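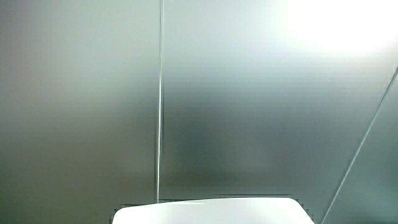 Can a person wearing a sensor glove give a robot enough information to learn how to pick up a light cup?
For our task the glove was enough to learn the shape of the grasp, but the position of the hand had to come from a printed marker and an overhead camera.

Our group was Omar Kanaan, Keisha Escobedo and Jairo Cáceres, and our supervisor was Nuala Mac Carthaigh. We did the project in the Lirniton lab from September. I write here mostly about the recording method, because this was my part. Keisha wrote the training code and she describes it in her own report.

Recording method

The glove measures how much the fingers bend. It does not know where the hand is in the room. For this we fixed a square marker on the back of the hand and we computed its pose from the images. The cup was always placed by hand, without a template, so that the start position was different every time. We made 100 recordings. In each one the person reaches for the cup, closes the hand, lifts and puts the cup down again.

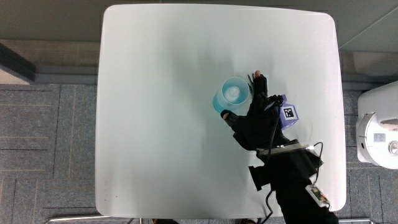

Figure 2. The gloved hand beside the cup, with the marker on its purple mount.

We lost 11 recordings. In most of them the hand was turned too far and the marker could not be read. Jairo proposed to fill the missing part with straight lines between the last and the next good pose. We tried this on two recordings, but the hand path then went through the cup, so we decided to leave all of them out.

Brushed metal was a separate difficulty. Its fine grain looks almost the same everywhere, and our first program for aligning the images searched for small points of texture. It found many points on the grain and matched them wrongly from one image to the next. The bright reflections were also a problem, as they do not stay in one place when the view changes. Seams and long straight edges were more useful. I changed the program so that it uses only these lines and ignores very bright areas. After this the alignment was stable in three test sequences that had failed before.

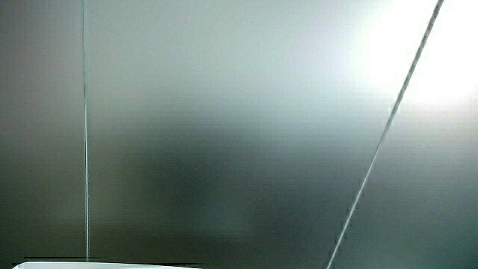

Results and open points

The learned grasp closes at the correct moment when the cup is near the middle of the table. Close to the edges it often closes too early. We think that we have too few recordings there, but we did not test this. Úna Cronin, who read the draft, asked if the glove should be calibrated again for each person. We calibrated only once, with Omar, and this should be changed before other people record. The list of the excluded recordings is in the appendix.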